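News > Business > Packaging and Waste

Heywood sorting plant to accept clear molded inserts under new film and tray line

14 September 2025 | By Viorica Petkov

The Heywood sorting plant will begin accepting clear plastic product inserts and small wired accessories as two separate streams, after a change to its intake rules approved by the operator, Drukorden.

Under the previous rules, thin molded trays were treated as residual waste. The plant's optical sorters identified the polymer correctly in most cases, but the trays tended to nest inside one another or flatten against paper, and were carried over with the fiber fraction. Bales with too much plastic in them were rejected by the buyer.

The revised process adds a perforated drum ahead of the optical stage and a second air separator behind it. The separator was supplied by Altulent and is rated for up to 1000 kilograms per hour. Drukorden has set the initial belt speed at 38 meters per minute, well under the maximum, and will review the setting once the first bales have been graded.

"The resin was always worth recovering," said Anatole Perrin, process engineer at Drukorden. "The difficulty was the shape. A shallow tray with ridges behaves like a sheet on the belt and like a cup in the drum, and the line was built for bottles."

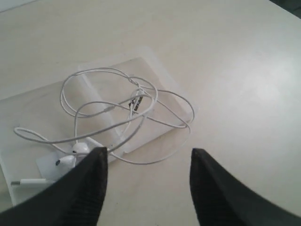
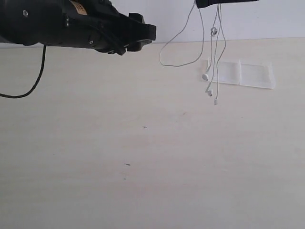 Small cabled items, including earphones and charging leads, will not go through the drum. They are a known cause of stoppages – cord winds around the shafts and has to be cut out by hand with the line isolated. Residents are asked to place them in the gray boxes at the plant entrance, where they will be held for a contractor that recovers the copper.

Inserts should be empty and free of cardboard backing. They do not need to be washed if they have held only dry goods. Black trays remain excluded, as the carbon pigment absorbs the near-infrared light used for identification. Foam inserts and blister packs with foil are also excluded.

Velimir Obradović, who manages intake at the site, said commercial loads would be inspected at the gate during September and that mixed loads would be charged at the residual rate. Household material will be accepted without inspection.

The Kututska transfer station will continue under the old rules. Its 2 compactors feed a different line, and Drukorden has not given a date for any change there.

Related
Gate fees at Kututska held for another year
Dean Bunting: what a rejected bale costs
Glass collection moves to a 4-week cycle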